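Tromberg Library Opens Its Obituary Archive

29 May 2022

Great news for family history fans! The Tromberg library has put 80 years of local death notices online, all free to read. The pages come from the old Condedel paper, and they're a joy to dig through - trades, nicknames, long-gone streets, whole families in a single paragraph.

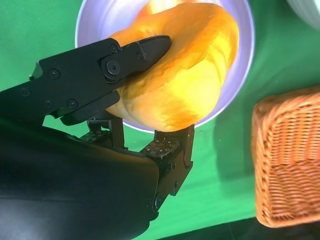
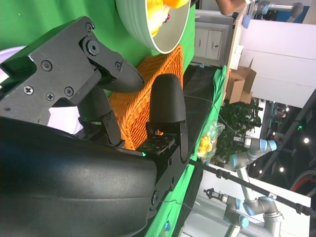
Can families add a notice that never ran in the paper?
Families can send one in starting in November, using a form at the front desk.

The Remetti branch will also have 57 bound volumes out on open shelves all summer.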